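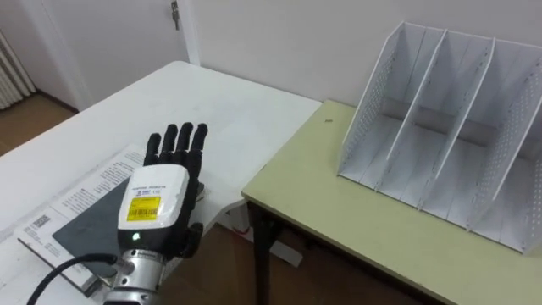 Chapter 8
Chores

Ask a vendor when a machine will tidy your desk and you will hear "soon." Etenesh Wubshet heard it from Hestura, then from Rovonance. Filing a sheet of paper is easy work for a child. For a robot hand it is still a gamble, and a demo shows only the try that went well. In this chapter we look at 38 trials of one filing task and ask what was counted as a success, who reset the table, and how long it all took.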